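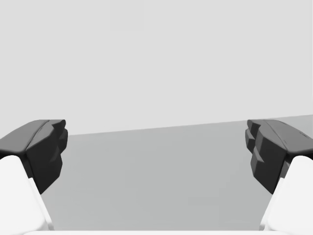
Charcoal gray is the name given to a family of very dark grays, lighter than black but a good deal deeper than the grays of pigeons, pewter, or an overcast afternoon. It takes its name from the burned wood people have cooked over, drawn with, and swept off their hearths for as long as there have been hearths, and like many colors named after a material, it has never been pinned down to one shade. It is also a color that leans heavily on its neighbors. Set against bright white, as with the dark tips on their white bodies at the head of the article, charcoal can look very nearly black, and yet the broad sloping top of the left one, turned a little differently from the rest, comes out a slightly lighter gray. Painters have been fussing over this sort of thing for a very long time, and anyone who has carried a paint card from one wall of the living room to the other has fussed over it too.

Home | Colors | Pigments | Dyes | Glossary | Index

Name and range

In everyday speech, "charcoal" and "charcoal gray" mean the same thing, and the shorter form is the one you will usually hear in clothing stores. Neighboring names include slate, which most people expect to be bluer, graphite, which suggests a bit of shine, and anthracite, a favorite of car makers and window frame catalogs. The borders between these are friendly and badly guarded. One maker's slate may be darker than another maker's charcoal, and there is little to be done about it except to look at the two side by side, preferably in daylight.

A charcoal may be warm, with a touch of brown or red in it, or cool, with a touch of blue or green. Truly neutral charcoals exist, but they are less common in paint than people suppose, and a neutral one will often seem to pick up a tint from whatever is beside it. A wall next to an orange sofa may look faintly blue, for instance, even when there is no blue in the can at all.

Pigments and dyes

The simplest way to make a dark gray paint is to mix black with white, and for a great many purposes that does perfectly well. Carbon blacks, made from soot or charred matter, have been used since prehistoric times and are still at the heart of most dark grays. Bone black, made by charring bones, tends to be a little warm, while vine black, made from charred plant matter, is prized for the bluish grays it gives when let down with white. Many painters prefer to leave black out altogether and mix a dark blue with a dark earth, which gives a gray that can be nudged warmer or cooler.

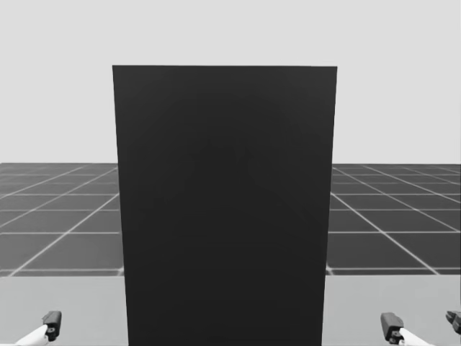

The painter and teacher Imelda Lagman, in her handbook Hukia, recommends ultramarine and burnt umber for this, and asks her students to fill a sheet with 50 small squares before they are allowed near a canvas. Her advice is to mix more than you think you need, as a charcoal that has run out halfway across a background is miserable to match.

Cloth is a different matter. Charcoal flannel and worsted are usually woven from a blend of dark and light fibers instead of yarn dyed to a single gray, and this gives the cloth the soft, slightly speckled depth that has made it so well loved for suits. The Aksoy mill sample books list 291 grays, of which only five are called charcoal. Eglė Rätsep, who cataloged the books, found that the same swatch had sometimes been given a new name from one season to the next with no change in the recipe.

In the home

Dark gray walls went in and out of favor several times during the twentieth century. They soak up a great deal of light, so a room painted charcoal generally wants more lamps than it had before, and the finish matters nearly as much as the shade. A flat finish hides bumps and gives a velvety look, but it marks easily. An eggshell or satin finish wipes down better and shows every ripple in the plaster. Fingerprints are the usual complaint on doors, and dust is the usual complaint on shelves.

See also: Slate gray; Lamp black; Grisaille; Flannel

This site uses cookies to remember your settings. Accept | Learn more

Contact us | Copyright Presance Reference | Back to top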